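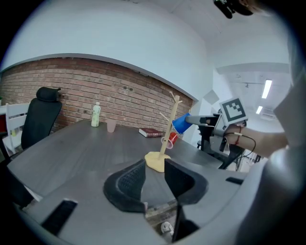
Clelto Mug Tree

Item no. 3918
Sold by Fledomeo Kitchen & Table

Product details

The Clelto mug tree keeps everyday mugs and cups off the counter and within reach of the kettle. The pegs are angled so handles stay put when the stand is moved. Suitable for most mugs with a handle opening of one inch or more.

Material: light wood, clear oil finish
Base: round, with felt pads
Assembly: post screws into base by hand, no tools needed
Pegs: supplied separately in the box, push fit

Care

Wipe with a damp cloth and dry right away. Do not soak or put in the dishwasher. Re-oil once or twice a year with any food-safe oil.

Also in this range

Cartwright paper towel holder, item no. 727
Zurnent bread board, small and large

Shipping and returns

Orders placed before 9 a.m. ship the same day. Unused items can be returned in the original box. Spare pegs are back in stock in November.

Questions about parts or bulk orders: ask for Digby Ruddock in customer service.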